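Step 3: Splitting the recordings into segments

By now you should have the raw sessions copied over and the clocks aligned. In Odeck we cut each session into short segments before any training, and the Penrose policy is trained on those segments only. Our March set came to 678 segments after cleaning.

Start with the gripper width signal. Mark a cut wherever the width stays steady for 6 samples after a change, then check every cut against the head video.

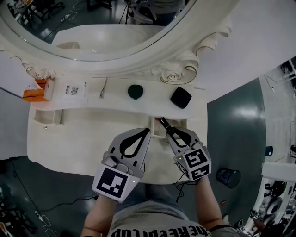

Cuts go wrong most often around small, thin objects, where the width hardly differs from a fully closed hand. Geeta Garg's fix was to add the tag pose as a second signal. With a slim black tube between the jaws over an open drawer, the tags on the marker cube give the hand's position well enough to separate "holding above" from "placing". Label these as two segments, even when the pause is short.

Next, run the merge script with the gap set to 2. It joins pieces that were split by a lost tag — usually when a cube turns away from the head camera. Look through the merged list by eye and throw out any segment in which both hands lose their tags.

Save the result under a new name and keep the uncut session. Step 4 needs both.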